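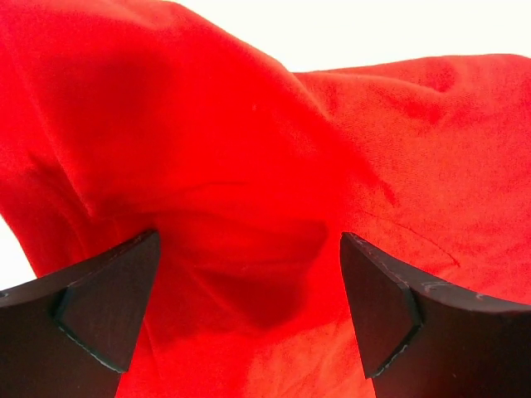

Red cloth, bunched up and bright.

Monday, April 22, 2024
By Graça Bragança

I own 18 cloth napkins and I would like to talk you into owning some too. They don't have to match (mine sure don't!) and they don't have to be linen, and please, please don't iron them.

I grew up in a house where cloth napkins lived in a drawer we weren't allowed to open. They came out for Easter and for my uncle, and my mother spent the whole meal watching what we did with them. So when I moved into my first apartment I bought the giant pack of paper ones like everybody else and kept buying them for years. Then last spring I stopped at the Drallska on Siller Street for a lamp, and they had a bin of odd napkins by the register, leftovers from sets that had been broken up. I bought four. No lamp.

My sister thinks this is a very fancy thing to be preachy about. Her argument is laundry, and I'll give her that one, partly. If you have three kids and a washer in the basement of the building, you do not need me handing you another pile. But a napkin is small! I throw mine in with the towels. I have never once run a load just for napkins, and I use the same one for a couple of days unless there's been spaghetti.
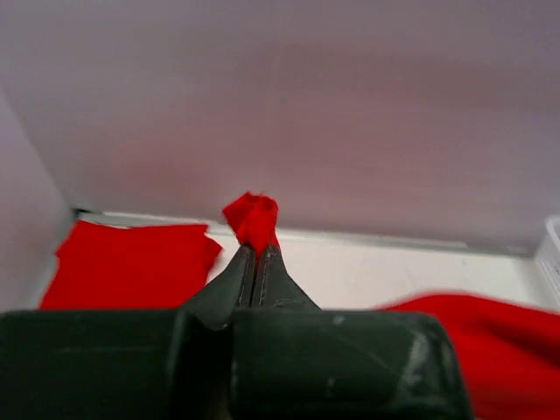
Her other argument is that guests get nervous, and there she has a point. People pick up a cloth napkin at my table and hold it like it belongs in a museum. One friend went and got a paper towel from the kitchen so she wouldn't "ruin" the one in front of her, which had a turmeric stain from 2022 on it already. I think that's the fault of the drawer. A lot of us had a drawer. We learned that the good stuff was for somebody else, on some other day, and now we're grown up with our own kitchens and still saving it.

I feel the same way about tablecloths, by the way, only I'm worse at following my own advice. I have one from a little shop called Usuga that I paid way too much for, and it spent two years folded on a shelf until I got mad at myself and put it on the table on a Tuesday for takeout. Somebody spilled soy sauce. We kept eating.
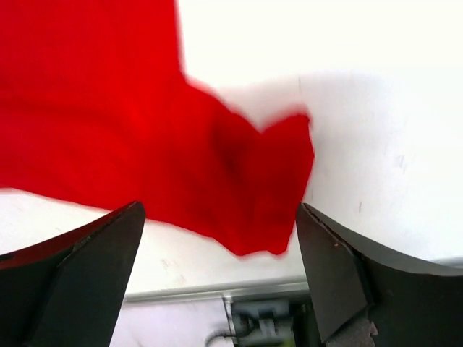 And I know there are people who will want the numbers on water and detergent against trees and trucks. I've read some of those pieces and I come away more confused every time, so I'm not going to claim I'm saving the planet. I just like how it feels to sit down with one in my lap. Dinner goes a little slower. Even eggs on toast feels like somebody made it for me, and that somebody is usually me.

So start with a few. Check the odds bin, or cut up an old shirt if you can sew a straight line (I can't). Get colors that hide tomato. And if your mother has a drawer, ask her if you can open it.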